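Notes for the Domside talk, second half

Start after the coffee break. Vinh Châu has the clicker.

Slide 11. Restate the question: why do people in a shared office stop hearing each other on calls? We surveyed 314 staff at Mirkine. The top complaint was other people's voices, ahead of the air system and the street. Pause here.

Slide 12. Explain reverberation in one sentence - sound keeps bouncing after the speaker stops. Hard floors and glass make it worse. Clap once if the room is quiet enough.

Slide 13. Soft surfaces. Carpet helps with footsteps but does little for speech. Wall coverings at head height do more. Mention felt, cork and heavy curtains. Don't get pulled into prices, they are in the handout.

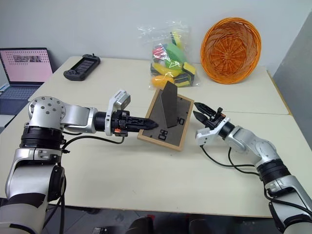

Kerttu Hyvönen disagreed with this part at the run-through: in her view curtains are oversold, and most offices would get further by moving the phone desks away from the glass. Give her point in full, then say we tested both at Andow and moving the desks came first there too.

Slide 14. The Andow floor plan. Point out the 9 phone desks along the window, then the new position by the storage wall. Complaints logged before the move: 188. Skip the monthly chart unless asked.

Slide 15. What we still don't know. Low voices carry differently, and we had no good way to log them. Thư Hà is working on that.

Questions. If someone asks about masking noise, send them to Tâm Khúc's section of the handout. Finish by the hour, the room is booked after us.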